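Gidus 4 adds wrist-camera replanning, open beta starts today

2026-06-07

Tikkanen has pushed out version 4 of Gidus, its planning and control stack for small arms. Open beta as of this morning. Download page was slow for the first hour, seems fine now.

Big change is in the grasp planner. Older releases took one look from an overhead camera, picked a grasp and went for it. The new one keeps reading the wrist camera on the way down and can shift the fingers right up to contact. Neelam Dwivedi, who leads the perception side, says the old planner did OK on boxes and bottles and badly on anything with bits sticking out of it.

"Hand tools were the worst," she said by phone. "Shiny metal, thin parts, the depth map is full of holes. So we stopped trusting depth for the last stretch and went to the color image."

The test set is 49 everyday objects, mostly workshop stuff. Hex key sets, pliers, tape, a couple of cable ties that apparently everyone on the team hates. Each object gets 100 tries per release. Tikkanen isn't giving out a full results table yet, only says the planner now finishes a replan in up to 90 milliseconds on the standard controller. We have not checked that ourselves.

Also in the release:

New log viewer. Camera frames, joint states and planner decisions on one timeline, finally. You can scrub back from a bad grasp and see which candidate it chose and what the runner-up was.

Config files moved to a single folder. Old ones get converted on first launch, but keep a backup, the converter drops comments.

Gudach, the simulator plug-in, is updated to match. Version 3 scenes load but the contact settings need to be redone by hand.

Force limits are now set per object class instead of per gripper. Florian Tanguy, who maintains the control loop, said that was the most requested change from users and also the one that broke the most tests. "I would'nt run it on anything fragile this week," he said.

Known problems so far: the viewer crashes on very long logs, and the planner sometimes picks a grasp too near the end of a long part, so the thing tips when lifted. A patch for the first one is in review. No date on the second.

Beta is free for existing license holders. Pricing for the finished version not anounced.

Grasp test, hex key set: fingers on either side of the orange holder, long arms of the keys pointing left.
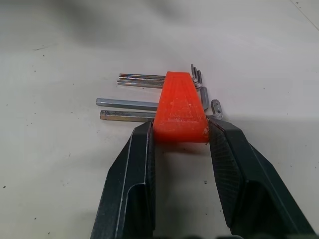
Silholm users: read before updating

The Silholm controller needs new firmware first. Install it, restart, then run the Gidus installer. Doing it the other way round leaves the arm in safe mode and you'll need support to clear it.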